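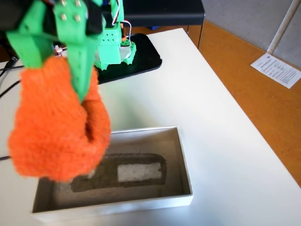

Monday, July 14, 2025
Lakudville rental block, unit inspections. Entry door on 742 fails to latch – strike plate sits 2 mm low. Shimmed the top hinge, latches now. Cirita wants the bathroom fan readings redone before the listing goes up.

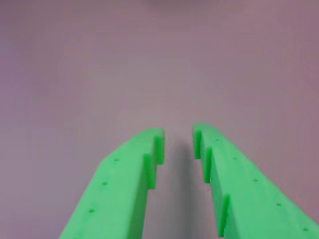
Green gripper fingers, tips facing.

Fan in 742 reads 100 cubic feet per minute at the grille with the door open. Reading with the door closed still to do. Ayuba Addo has the meter until Tuesday.
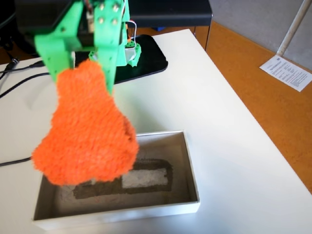

Kitchen outlets tested, two with reversed polarity, both on the window wall. Tagged for Antwi. Last polarity check was in May – sheet not in the binder.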